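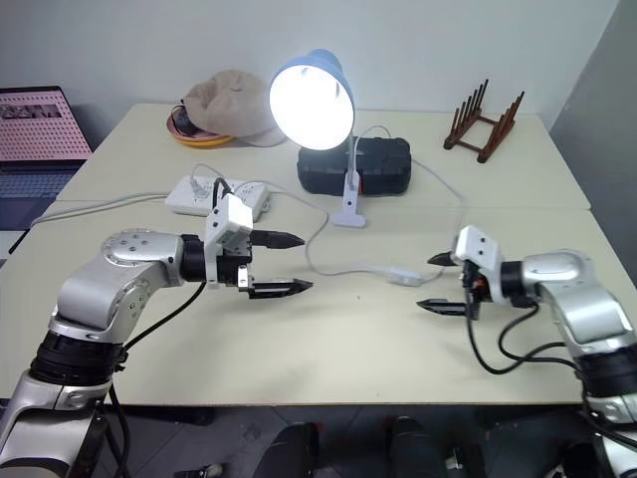

Figure 1. The two-arm bench, with the desk lamp lit and its inline switch on the cord near the right gripper.

3. Lamp switch task

Ardalan Fallahi and Amirhossein Abbasi

The task for the second half of the project was to operate a small switch on a loose cord. One gripper holds the cord and the other presses the switch. Both arms start facing each other over the front desk. The control code was written in our own package, Sovum.

3.1 Method

We recorded 72 demonstrations by hand guiding and trained on all of them. The lamp was moved between trials, so the cord lay differently each time. A trial was stopped if either arm touched the lamp stem.

3.2 Results

The policy completed 9 of the first 20 trials. Most failures came from the cord slipping out of the holding gripper before the press. Closing force was then raised and the approach slowed, and in August we ran 154 further trials. Slipping became rare, but presses landing beside the switch did not. Two trials were left out because of a dropped connection.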